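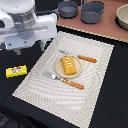
Fokska Woven Placemat, Cream

We've carried a lot of placemats over the years and this is the one that ended up on our own tables at home. The Fokska is a big, generous rectangle in off-white, with a fine weave and bands that run around it one inside the other, out to a slightly raised border. It hardly shows a crumb, and it makes plain dishes look like you planned the whole meal around them!

It's at its best on something dark. Put it over a black tablecloth and the edges come up really crisp, then add a round plate in pale wood and you may not want anything else on the table (okay, maybe bread). It looks good set at an angle too, if you like a table that isn't too stiff.

Care is easy. Shake it out, wipe it with a damp cloth, or machine wash at 30 degrees C on gentle. Dry it flat -- it can ripple a little after the first wash, and a warm iron on the back takes care of most of that. We like the ripples, so ours never see an iron.

Tuva Hovland drew the border pattern for Sarnon, and the cream was the first color she finished. A darker one should follow in March.

Material: 100% cotton
Sold singly
Plate and tablecloth not included

Questions about matching an older set? Write to Maj-Britt Wallin at the shop and tell her which color you have.

Get new arrivals by email. Enter your address to join our newsletter. Unsubscribe at any time.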